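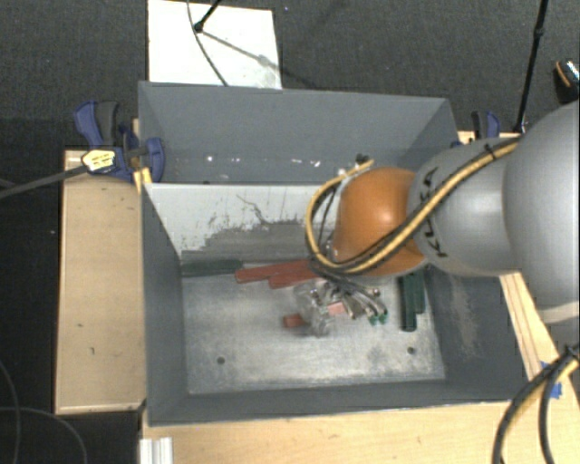

How I finally got my pantry shelves sorted (and kept them that way)

I've reorganized my pantry more times than I care to admit, and every time it slid back into chaos by the end of the month. Last September I tried it my sister-in-law Rania Bensaid's way and it has stuck, so I'm writing it all down before I forget the order I did things in.

Give yourself an afternoon. I started at 1 and was still wiping jars when it was time to cook dinner, but my pantry is a deep one and I stopped for coffee twice.

Step 1. Take everything out

Yes, everything, even the top shelf. I piled mine on the kitchen table and then on the floor when the table filled up. I found 4 open bags of brown sugar, all of them hard as a brick. (A slice of bread in the bag overnight softens it right up, so don't toss it.)

Check dates as you go. Anything you won't eat but is still good goes in a bag for the food bank, and put that bag in the car right away or it will live in your hallway until spring.

Step 2. Wash the shelves

Warm water, a squirt of dish soap, an old rag. If you have sticky rings from honey or syrup, lay the wet rag on top and go do something else for ten minutes. Let the shelves dry all the way before anything goes back. I rushed this once and my shelf liner bubbled.

Step 3. Sort by meal

I used to group by type, all the cans together, all the bags together, and I could never find a thing! Now I sort by when we eat it. Breakfast stuff, baking, pasta night, soup, snacks, and one spot for the oddballs like the rice paper I bought for a recipe I still haven't made.

Step 4. Measure, then buy containers

Measure the depth of the shelf and the height between shelves and write both down. I skipped this the first time and came home with seven lovely jars that were half an inch too tall – they're in the garage holding screws now.

For flour and sugar you want a container that takes a whole bag with room for the scoop. A 5 lb bag of flour fits in about 4 quarts, a little snug. Square ones waste less shelf than round ones.

Step 5. Label the lids and the fronts

Masking tape and a marker is plenty. I write the name on the front and the date on the lid. If it's something like rice or lentils, I cut the cooking directions off the bag and tape them to the back.

Step 6. Put it back

Heavy stuff low, snacks where the kids can reach, baking up high. Older cans in front, new ones behind. Leave one gap on every shelf, maybe a hand wide – that gap is where the groceries land when you're tired.

Keeping it up

Before I make my shopping list I spend a couple of minutes in there pushing things forward and checking what's low. My neighbor Lejla Grgić keeps a list taped inside her door and crosses things off as she uses them up. I tried it and kept losing the pen, so tie yours on with a string.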